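The Second Sorting

Gaurav Joshi had 48 tasks on his list, and the method was simple. Each task was given to the arm in two kinds of words. First the plain words: put the pens in the cup. Then the words a tired person would use: make this table nice.

"It will do worse with the tired words," said Carré from her desk.

"That is the hypothesis," said Gaurav.
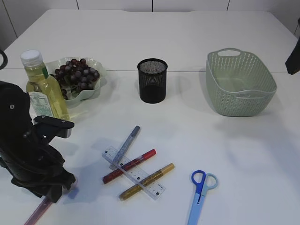
The table at Graven, with the ruler and the markers still crossed.

He had lived with these objects since September. At night he dreamed of the grapes. In his notebook he wrote the number of the trial, 14, and then he read the sentence aloud, although the arm had no ears. It received only the typed text.

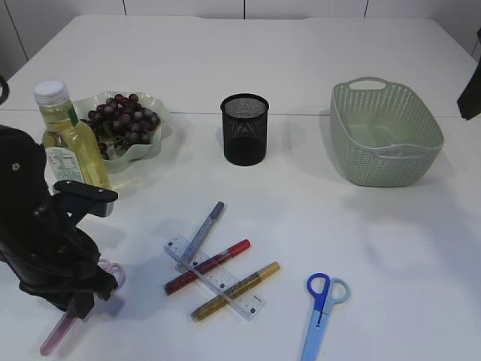

The gripper finger near the foot of the oil bottle.

"You speak to it very kindly," Carré said.

"I speak to it the same each time. It is a control."

She smiled and went back to her tables. The result was there already, small but steady -- with tired words the arm waited longer before its first movement. Gaurav did not like to call this thinking. In the draft he called it delay, and he felt a little unfair.

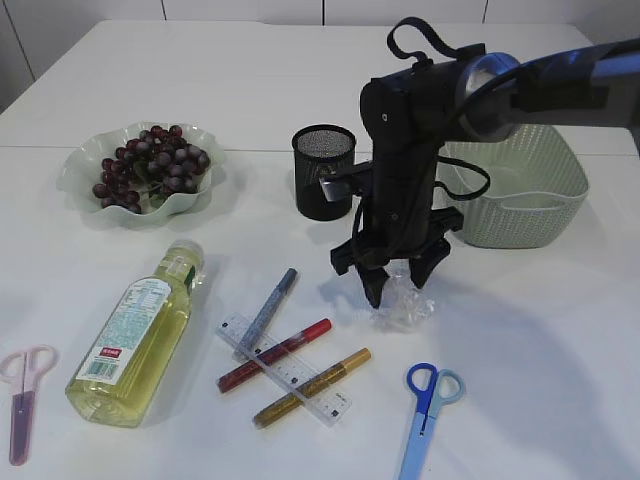

The Delay

At six in the evening he typed a sentence which was not on the list.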